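To: Duvdale Allotments and Gardens list
From: Amber Mellor
Date: May 18, 2025
Subject: Re: Slugs, and what people are using this year

Karim Gaber wrote:

> Has anyone had any luck with slugs this spring? I put out a full tray of
> lettuce and two rows of beans and most of it went in the first week. I
> don't want to use pellets as we have a hedgehog on the lower plots. Hatem
> told me to put salt down along the edge of the bed. Is that all right or
> will it do harm? Also does anyone know if the copper tape works, as it is
> not cheap and I would need a lot of it.
>
> Karim, plot by the Trundville gate

Hello Karim and all,

Please don't put salt on the bed or along the edge of it. It will kill any slug it touches, but the rain washes it into the soil and it stays there long enough to hurt the plants. I did this on my first plot, along a path, and had a bare strip beside it for two summers. Beans are one of the worst crops for it. Hatem uses it on paving by his back door, a long way from anything growing, and I think that is where the advice came from.

Copper tape I have tried on pots and on one raised bed. On the pots it did a fair job as long as no leaves hung over the side. On the raised bed it did nothing I could see. There were slugs already living in the soil inside the bed, and the tape went dull by the end of summer. I wouldn't buy enough for a whole plot.

What has worked best for me is going out after dark. It is dull but it does work. I go an hour after sunset if it has been damp, with a torch and an old tub with a lid. Start with the undersides of planks and the rims of pots, then go along the rows. I kept a tally last spring for Eldana's newsletter and picked off 329 in the first fortnight, and after that there were far fewer. The beans that year got away without much damage.
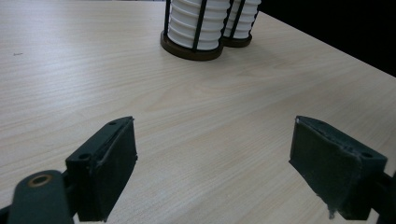
The table, with the two ribbed ones at the back.

Other things I would say are worth doing:

Grow the plants on for longer before they go out. Lettuce with six or seven leaves will stand a bit of chewing. Lettuce with two won't. I pot mine on once and keep them on the staging until they look too big for the pot. Same with beans. Harden them off properly too, as soft growth gets eaten first.

Water in the morning. If you water in the evening the ground is wet all night and they can travel anywhere they like. I know this is awkward for people who come up after work.

Clear up round the edges. The long grass between the lower plots and the fence is where most of them spend the day. Amancay Daza cut hers back hard in November and dug over the strip behind her shed, and she has had a much better spring than the plots on each side of her. Leave a log pile for the hedgehog, just not next to the lettuces.

Beer traps catch some. You need to leave the rim a little above the soil or the ground beetles fall in, and you want to keep the beetles. They need emptying every couple of days and they smell. I use three of them near the strawberries and don't bother elsewhere.

Nematodes work if the soil is warm enough and you keep it moist afterwards. They cost a fair bit. A few of us could split an order if there is interest, as they don't keep and a big pack covers more ground than one plot. Write to me off the list if you want to be in on that.

I have tried crushed eggshells, grit and coffee grounds, and I wouldn't trust any of them in wet weather. The slugs went straight over the eggshells. Wool pellets were better for a few weeks and then matted down.

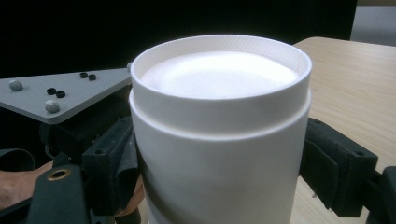

White tub, filled nearly to the top.

On varieties, the red lettuces get left alone more than the green ones on my plot. I don't know why. Eldana Nigatu says the same about hers. For potatoes it matters more, and I would lift the maincrop early if the ground is wet in late summer. Leaving them in is how I lost most of a row.

Karim, if you have lost all the beans there is still plenty of time to sow again. I have spare climbing beans in pots which need a home, enough for one decent wigwam. They are on the bottom shelf of the cold frame at the Drunia Lane end. Take what you want and leave me the pots when you are done with them.

One last thing for everybody. The tap by the top gate is dripping again and the butt underneath is overflowing on to the path. I have reported it. Please turn it off hard after you use it until it is mended.

Amber
Plot 30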